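Skip to content | Forums | New posts | Members | Log in

We use cookies to keep you signed in and to count visits. Accept | Settings

Forums > Workshop and Storage > Wall storage > Pegboard over a bench, what goes where?

benchend252
07/04/2021
Put a dark grey pegboard up behind the light wood table in February and I'm still shuffling things. It's a Drevberg board, small round holes, with a mix of their hooks and some Standus ones I had left over. Scissors, cutter, screwdrivers and tape are what I use every day, so those are going up first. What would you change?

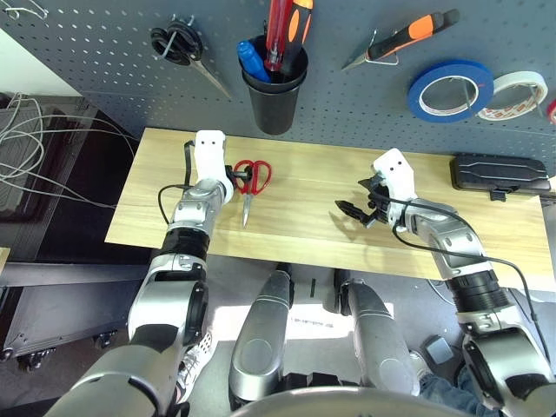
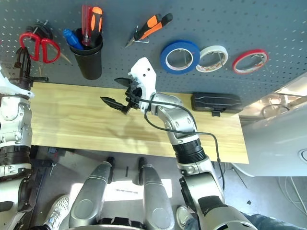 Both have the orange and black knife on its hook and the two screwdrivers in the black cup.

Re: Pegboard over a bench, what goes where?

mossygate
I'd move the knife. A bare blade at hand height is asking for a cut when you reach for the tape. Put it in the cup, blade down, or keep it in a drawer.

plainplaner
Disagree. On a hook you can see where the blade is. In a cup you grab the handle next to it and find out. Retract it before you hang it and there's no problem.

mossygate
If everyone retracted them I wouldn't have said anything.

tinlid2000
The tape is the bit I'd copy. One peg per roll and you can get at any of them. I had mine stacked on a single long peg and the one I wanted was always at the back. Do the Drevberg pegs hold a full roll without drooping?

benchend252
They do so far. The biggest is the blue one and that peg hasn't moved. The Standus hooks are looser in the holes and lift out when I take the scissors off in a hurry.

plainplaner
Standus hooks are thinner wire. A turn of tape round the part that goes in the hole sorts it. Bremville sell little plastic clips for the same thing, 100 in a bag, but you'll use 2 of them and lose the rest.

tinlid2000
I'd still buy the clips – tape goes sticky after a summer in a garage.

mossygate
Red-handled scissors near the tape, surely? You cut tape more than anything else. Looks like a long reach across from the far left.

benchend252
Fair point. I'm right-handed as well. I'll swap them with the knife and see how it goes for a week. Still haven't decided about retracting versus the cup – probably leave it on the hook.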